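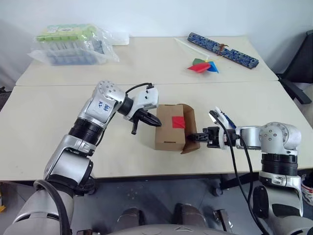

Home Guides Packing and Posting Storage Contact

Packing a Small Item in a Folding Cardboard Box
Posted in June by Abilio Barroso, Deven Household Guides

This guide sets out the recommended method for packing one small, light article, such as a toy, an ornament or a keepsake, in a small cardboard box with an attached lid flap. It applies to articles weighing up to 200 grams. Heavier articles are covered in the Skesa parcel guide.

Preparing the table

Work at a clear table with enough space to turn the box. Gather the article, tissue paper, tape and a pen before starting. Where two tables have been pushed together, set the box down away from the join, as an uneven seam can tip a light carton.

Checking the box

Open the flap fully and fold it back along its crease. Inspect the corners for tears or crushing. Coloured stickers left over from earlier use may remain in place unless they could be mistaken for a postal label. If the box has an inner partition, confirm that it stands straight and that the article will fit beside it without being forced.
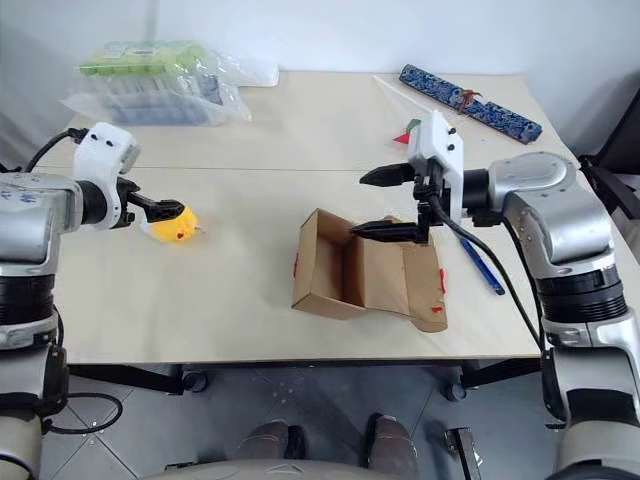

Small toys should be placed in the box on their base wherever the shape allows. A toy chick or similar figure is best lowered in by the body. Avoid gripping a beak, wing or other projecting part.

1. Wrap the article in 2 sheets of tissue paper.
2. Lower it into the larger compartment.
3. Fill any gaps with crumpled tissue until the article no longer shifts when the box is tilted.
4. Fold the flap over and press along the crease. The flap should close without bulging.
5. Tape the flap down, extending the tape 5 cm onto each side.

Labelling

Write the contents and the recipient's name on the top of the box in pen. Allow the ink to dry before stacking. Boxes intended for storage should also carry the month of packing.

Packed boxes may be stored flat on a shelf, no more than 5 high. Keep them out of direct sunlight, which fades coloured plastic and weakens some tapes.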